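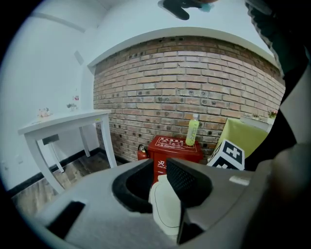

Gripper service, start to finish

The handheld gripper went through its first full service this month, and I am so pleased with how it came out that it gets the long slot in this issue. We had run it for 3,000 cycles since the last proper look, with nothing more than a wipe-down in between, and the grip had started to feel a bit vague on small things – bottle caps, mostly, and the thin end of the Malex test pegs.

So, first the fingers. The white pads come off before anything else, and it is worth marking left and right on masking tape, even if you are sure you'll remember (I was sure in September, and I did not). Ours had a shine on the contact face where they meet. A light rub with a damp cloth and mild soap took most of it away. If the shine stays, swap the pair. Never swap just one, or the new pad meets the old one high and you'll chase a crooked grip all afternoon.

Next came the play in the finger slide. The Canstead bench sheet says to close the fingers on a feeler strip and rock them gently side to side. Ours rocked more than I liked. Two screws had backed out a little, and a small turn on each brought it right back. What a difference! The trigger feels like it did on day one.

Then the lens. Blow the dust off before you touch it with anything, then one pass with a clean microfiber, working from the middle out. Check the rubber rim while you are there and pick out any lint with a wooden toothpick. The mesh panel only wants a soft dry brush. Please don't use the shop air on it.

Last job is the marker check, which I used to dread and now really enjoy. Set the marker cube out in the room, hold the gripper at chest height, and move slowly around it until the Hikulport program has its 156 good views. Keep your sleeves and your other hand away from the lens side if you can, and go easy on the turns. We had to start over once after I rushed the last stretch, but the second run passed with room to spare.

The whole thing took around 5 hours, with a good part of that spent hunting for the small hex key. It now lives in the Faulkner case, in the lid pocket, and I'd love for it to stay there.

From here on we'll do the pads and the slide screws every 800 cycles and save the full service for when the numbers drift. The log sheet is in the same case – please write your cycles down when you put the gripper away, even after a short session.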